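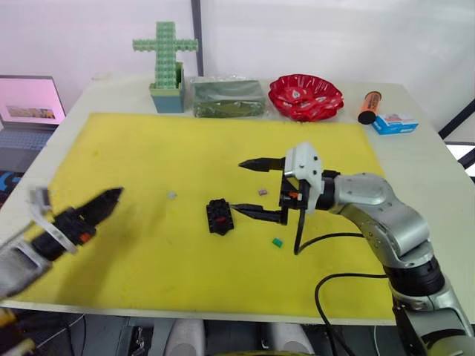
Dalia Tawfik began to collect examples for the Raltavley project in January, and she says that the first month taught her mostly about patience. "I wanted every example to be perfect," she told me. "Then the system learned only my perfect table." Now she prefers some disorder. On the yellow mat, a small black block and a green cube lie apart from each other, and the open gripper comes to the block from the side. "The starting place must change each time. Otherwise it remembers the place and does not look."

Her colleague Ismail Mansour checks the recordings at Hostwood, up to 10 in one sitting. He does not throw away the slow ones. "If the person hesitates, I keep it," he said. "If the person forgets the task, I remove it." They disagree on this point, and Tawfik told me so with a smile. She would remove both.

I asked what comes next. "Eight more tasks," she answered. "And smaller pieces, which I do not look forward to."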